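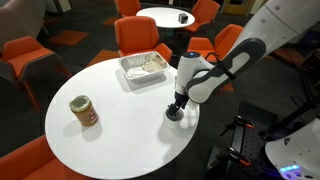
Garra Urnum na boca do copo, mesa redonda branca.

Pesquisar produtos
Leitura: 2 min
Atualizado em maio de 2023

Garra Urnum, kit de montagem para oficina partilhada

Dedos angulares pretos, acoplados ao punho por colar metálico. Montagem com 3 chaves e 5 parafusos. Compatível com a base Gravine; o adaptador Carrier vende-se à parte. Garantia de 36 meses. Cabo exterior ao antebraço, preso com cinta. Envio a partir de Stendurport.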